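Week 4 notes: Perspective, horizon lines and why your boxes look wrong
Drawing for People Who Say They Can't Draw
Hamgate Evening Program, Room 111
October 23, 2023

Hi all! These are the notes for this week's class, typed up from my own scribbles, so forgive the jumps. If you missed the session you should be able to catch up from these plus the two exercises at the end. Bring your Holter pads next time, the big ones, and a ruler at least as long as your forearm.

Where we left off

Last week we drew chairs without thinking about perspective at all, just looking and measuring with a pencil held out at arm's length. I loved those drawings. Several of them had legs going off in directions no chair has ever tried, and that's fine, because you were looking hard and it showed. This week we put some scaffolding under all that looking.

I learned perspective from a very dry book when I was 21 and hated every page of it. What finally made it click was standing on the long straight road out of Pastoten and seeing the fence posts shrink away toward one spot. I'd looked at that road my whole childhood! So before you touch a ruler this week, go find a street, a hallway or a supermarket aisle and just stand in it for a bit.

The horizon is your eye level

If you only keep one sentence from tonight, keep that heading. The horizon line in a drawing is the height of the viewer's eyes. Sit on the floor and it drops with you. Climb a ladder and up it goes, and you see a lot more ground spread out below it.

Indoors you usually can't see the horizon, but it still runs through the room at eye height. Tops of things below your eyes are visible (tables, stools, the cat). Undersides of things above your eyes are visible (shelves, lampshades). Anything exactly at eye level turns into a plain straight edge. Try it with a book: hold it flat, raise it slowly, and watch the cover squash down to a line and then the bottom appear.

A question that came up in class: where on the page should the horizon go? Wherever you like! High on the page gives you plenty of floor. Low gives you plenty of sky or wall. Dead center often feels a bit stiff to me, but I've seen lovely drawings that do it, so take that as my taste and nothing more.

Vanishing points

Parallel lines that run away from you appear to meet. If they're level with the ground, like floorboards or railroad tracks, they meet on the horizon. Lines going downhill or uphill meet below or above it, and we're leaving those alone until November.

One-point: you're facing something square on. The front of the box is a proper rectangle, and only the lines going back into the distance get pulled toward the vanishing point. Hallways are the classic.

Two-point: you're facing a corner. The level edges going left head for one point and the level edges going right head for another. Verticals stay vertical. Most furniture you'll ever draw is like this, as nobody's armchair is lined up politely with your nose.

The mistake I see the most (and made for years) is putting the two vanishing points too close together. Your box comes out looking like the prow of a ship. On a sheet 300 mm wide, one or both points will often land right off the paper. Tape your sheet to a bigger board, or to the kitchen table if you're allowed, and mark the points on masking tape. Mine were 200 mm past the edge in the demo and that still looked a touch squeezed.

Three-point is when you look sharply up or down and the verticals start leaning together too. Fun for tall buildings. We'll save it.

Floor grids

I made everyone draw a tiled floor tonight and there was groaning, I heard it. Here's why I'm stubborn about it. Once you have a grid on the ground, you can put anything on it and know how big it should be. A chair that takes up one tile near you takes up one tile way over there, too, and the grid does the shrinking for you.

The recipe, one-point version:

Draw the horizon and put a vanishing point on it.
Along the bottom of the page, mark even spaces.
Join every mark to the vanishing point.
Draw one level line across for the back of your first row of tiles.
Draw a diagonal through one corner tile and keep it going.
Wherever the diagonal crosses one of your lines, draw another level line across.

The rows get narrower as they go back. If you space them by guesswork, they nearly always come out too even and the floor seems to stand up like a wall. Trust the diagonal.

Lay tracing paper over a printout, follow the floor lines back with a ruler and see where they're heading.
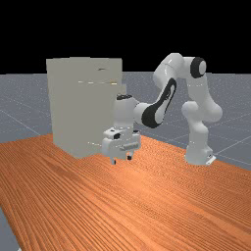
Fig. 1. Gridded floor and straight horizon, with a cabinet on a table. Note how high the horizon sits.

Materials, quickly

An HB for construction lines and a 2B for the final ones. Press lightly! Construction lines should be so faint that you're slightly annoyed by them. I use a Muli kneaded eraser, but any soft one will do, and a plain piece of string pinned at the vanishing point works beautifully as a ruler that never slips off its mark.

Homework

1. A tiled floor in one-point, at least five rows deep, with three boxes of different heights sitting on it. Leave your construction lines in so I can see how you got there.

2. A real piece of furniture at home, seen from a corner. Draw it sitting down, then again standing up from the same spot. Mark your eye level on both before you start.

If the second one goes horribly, bring it anyway and we'll put tracing paper over it together. Next week is ellipses, so please bring a mug, a bowl or a jar, whatever you've got with a round rim.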